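Progress report to Sumport, for the period ending Jan 19, 2021
Grurno assembly trial — the open day

Hi all,

This one is mostly about the December open day. You asked in the last call how it went, and the short version is: better than I feared, and it ran long.

We had 16 visitors over the afternoon, let in by groups so the room never got crowded. Most were from the machine shops out by Trekby, plus a few people from Petrauskas, who make cable fittings and have been curious about us for ages. I did five runs of the demo, one per group, and talked far too much in the first one (sorry, group one!).

The demo is the same task board you saw in the proposal. Pegs, a knob, a block that goes with a slot. I'd planned a slideshow to go with it, but people wanted to stand close and watch the hands, so the slides stayed closed after the second group.
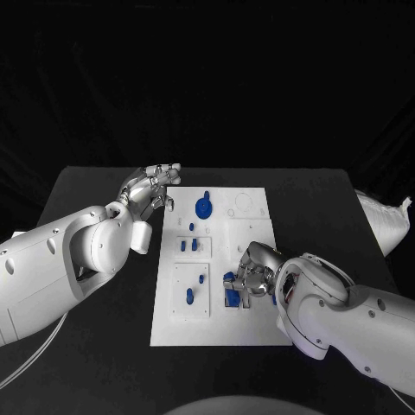 The Grurno task board, with the right hand on the blue block and the left hand open.

The block got the most questions by far. Folks in the shops spend their days putting parts into fixtures, and they know how fussy a snug fit can be. One man asked what we'd do with a part that had oil on it. I said we hadn't tried it — and now it's on the list, so thank you to him.

The knob run was the weak spot. In two of the groups the hand slipped and I had to start over. I told people so and kept going, and it led to a good chat about grip pads. Petrauskas offered to send us some rubber samples to play with, which I've said yes to.

Money: the open day cost $3460 all in, and the biggest piece of that was the room and the extra insurance. It comes out of the outreach line and we're still under for the year.

Next up, I'd like to sort out the knob, try the oily parts, and visit one of the Trekby shops to see their fixtures in person. Five visitors left their details and asked for a follow-up, and I'm working through those calls now. I'll send you my notes once I've spoken to the last of them.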